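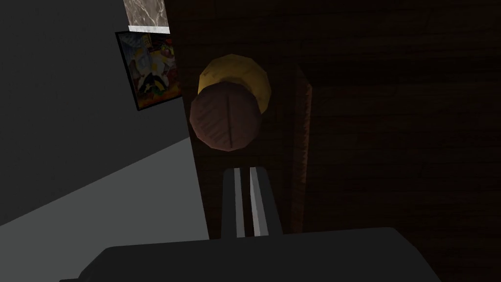
Bildquelle: Dinesh Wickramasinghe / Gunawardena Gebäudetechnik, Simulation

Skallach Türpaket für mobile Greifarme
Beschaffungsseite, Stand 24. April

Das Skallach Türpaket besteht aus einem Parallelgreifer mit zwei Fingern, einer Handkamera und einer Softwarelizenz, die das Greifen von Türknäufen und Klinken beherrschen soll. Anbieter ist Cluvow. Wir führen das Paket auf unserer internen Geräteliste als »bedingt bestellbar«, und wer es in seinen Haushaltsplan aufnehmen will, sollte vorher bis zum Ende lesen.

Der Prospekt spricht von »jeder üblichen Innentür«. Eine Definition von »üblich« haben wir auch auf Nachfrage nicht bekommen. Ein runder Knauf vor einer messingfarbenen Rosette auf einer dunklen Holztür, wie er in unserer Simulation vorkommt, ist in Altbauten nichts Besonderes, für einen Zweifingergreifer aber unangenehm: Eine runde Form bietet zwei geraden Fingern wenig Auflage, und das Drehmoment muss allein über die Reibung kommen. Bei Klinken drückt man notfalls einfach nach unten. Bei Knäufen geht das nicht.

Lieferumfang laut Angebot
Greifer mit zwei parallelen Fingern
Handkamera mit Halter
Adapterplatte für den Arm
Softwarelizenz, ein Arbeitsplatz
3 Satz Ersatzbeläge für die Finger

Nicht enthalten sind der Arm selbst, das Fahrgestell, die Schulung und die Anbindung an die Türsteuerung. Gerade der letzte Punkt fehlt in fast jedem Budgetentwurf, der bei uns eingeht. Eine Tür mit Schließer, Zutrittskontrolle oder Brandschutzfunktion lässt sich mit dem Grundpaket nicht sinnvoll planen, ganz gleich, wie gut der Greifer ist.

Preise
Grundpaket: 2882 Euro netto
Einrichtung je Türtyp: 500 Euro netto
Lieferzeit: 16 Wochen ab Bestellung

Der Grundpreis ist für sich genommen vertretbar. Die Einrichtungspauschale ist es nur, solange man wenige Türtypen hat, und Cluvow zählt großzügig — ein anderer Knauf auf demselben Türblatt gilt bereits als neuer Typ. Bitte vor jeder Anfrage die Beschläge im Gebäude erfassen und die Liste dem Antrag beilegen. Anträge ohne Beschlagliste gehen zurück.

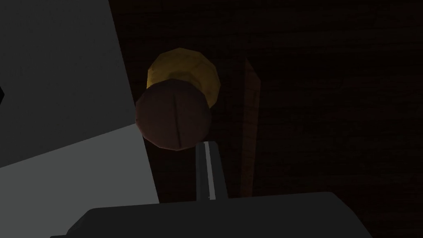
Fachbereich Automatisierung und Gerätebeschaffung

Zur Simulation
Cluvow empfiehlt, vor dem Kauf in der Simulation zu prüfen, ob der Greifer zu den vorhandenen Türen passt. Der Rat ist vernünftig, und die Lizenz dafür ist im Paket enthalten. Man sollte sich nur im Klaren sein, was man damit prüft. Erreichbarkeit, Anfahrwinkel und der Platz zwischen Fingerspitzen und Knauf lassen sich am Bildschirm ordentlich beurteilen, auch bei einer Anfahrt von unten. Über Spiel im Schloss, klemmende Fallen, verzogene Türblätter und polierte Oberflächen sagt das Modell so viel, wie jemand vorher hineingeschrieben hat.

Auch der Knauf selbst ist im Modell recht grob aus Flächen zusammengesetzt. Für eine Wegplanung reicht das. Ob die Kontaktkräfte an so einer kantigen Kugel etwas mit einem gedrechselten oder gegossenen Knauf zu tun haben, bezweifeln wir, und eine Gegenüberstellung mit Messwerten hat uns der Anbieter bisher nicht vorgelegt. Dasselbe gilt für die Beleuchtung. Dunkle Finger vor einer dunklen Tür sind für eine Handkamera keine dankbare Aufgabe, und der Prospekt zeigt ausschließlich helle Flure.

Asanka Cassim hat als Vergleichsangebot den Hokar Adaptivgreifer angefragt. Er hat breitere, nachgiebige Backen und ist nach unserer Einschätzung für Knäufe die naheliegendere Bauform, bringt aber keine eigene Software mit. Ein schriftlicher Preis liegt noch nicht vor. Mündliche Zusagen nehmen wir in die Liste nicht auf.

Was wir vor einer Bestellung verlangen
Beschlagliste mit Fotos und Maßen
Schriftliche Angabe des maximalen Drehmoments am runden Knauf
Vorführung an einer echten Tür im eigenen Haus
Rückgaberecht nach der Vorführung, im Angebot festgehalten
Klärung mit dem Brandschutz

Eine Frage gehört in jeden Antrag, auch wenn sie niemand gern beantwortet: Was würde ein elektrischer Türantrieb an derselben Stelle kosten? Bei einer einzelnen Tür auf einer festen Route ist er oft die langweiligere und bessere Anschaffung. Das Türpaket lohnt sich eher dort, wo viele gleiche Türen selten geöffnet werden müssen und am Türblatt nichts verändert werden darf.

Wartung
Die Beläge sind Verschleißteile. Cluvow nennt kein Wechselintervall und verweist auf »Sichtprüfung durch den Betreiber«. Bitte die Prüfung im Wartungsplan mit Personalzeit ansetzen und eine Nachbestellung der Beläge einplanen.

Rückfragen zu Angebot und Beschlagliste: Asanka Cassim. Rückfragen zur Simulation: Dinesh Wickramasinghe.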